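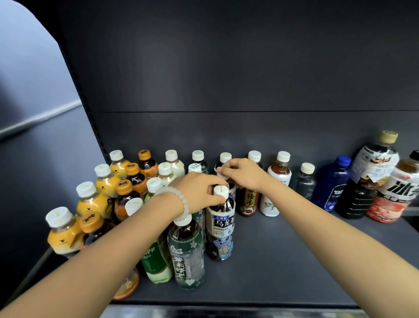 About the Breslow Fellowship

We help people in their twenties and early thirties find their way into public service, and we love doing it! The Breslow Fellowship began as a reading group in Sheila Mellor's living room, back when she was still clerking for the city council and kept meeting bright people who had no idea that a zoning board had open seats. Now we place 12 fellows a year in town halls, county offices and school districts.

Each placement runs from February through the end of the budget season. Fellows draft memos, answer constituent mail, sit through a lot of hearings — and get paid for all of it. On top of that, they meet every other week for our evening seminar, which Kamlesh Gautam has taught from the start and still rewrites every winter (the session on water rates is a surprise favorite).

Our alumni network passed 100 members this year. Two of them are serving on city councils, and plenty more run the departments that keep those councils going. Savita Awasthi, a fellow in our second class, came back to lead recruiting and has opened up applications to community college students, something we'd wanted to do for ages.

You don't need a political science degree to apply. We've had nurses, a bus driver, a piano tuner. Bring your curiosity and a place you care about.

Questions about the next class go to Hemant Vashisht in the Rana Street office, who reads every note himself.

Last updated 2023-02-24

30 shares
2 comments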